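Talks > Fiction > Thrillers

Opening Slow: Notes for the Zistdale Readers' Night

1 February 2024
By Roswitha Sutter 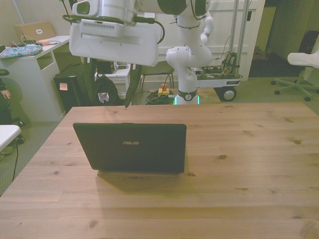 Open with the Grondholm problem. My thriller had 16 chapters and the corpse turned up in chapter nine, by which time even I had stopped caring who it was. Pause for laughter – or coughing. Then the rewrite: Inspector Võ gets her body on page 3, and the smuggler's confession sits on an ASUS laptop left open on a pine table, back to the door, so she has to cross the room to read it. Crossing a room is cheap suspense. I recommend it.

Read the Wakar ferry passage, up to 49 lines if they look awake. Skip the dream.

Last bit: villains need errands. Mine buys stamps.

Comments

pagefoot: Chapter nine was my favorite. Sorry.

Dell R.: Was the dream the one with the geese?

mossgate: Bought it for the stamps.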